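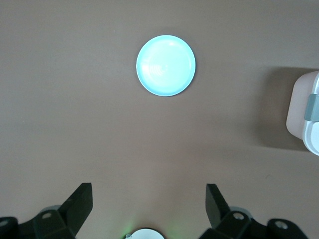
Have you ever wondered why a plate has a rim? It looks like decoration, but it has a big job! When you carry soup or runny beans, the food slides toward the edge, and the rim slows it down before it lands on your socks. Look at the pale plate and you'll find its rim as a thin turquoise band going all the way around. Now look near the middle for some faint curved lines, a bit like ripples in a pond!

Rims are handy for fingers, too. They give you something to grip that isn't covered in gravy.

Try this at home: put one spoonful of water on a flat lid and one on a plate with a rim. Tilt both slowly over the sink. Which one spills first? Try it again with two spoonfuls, and then with peas!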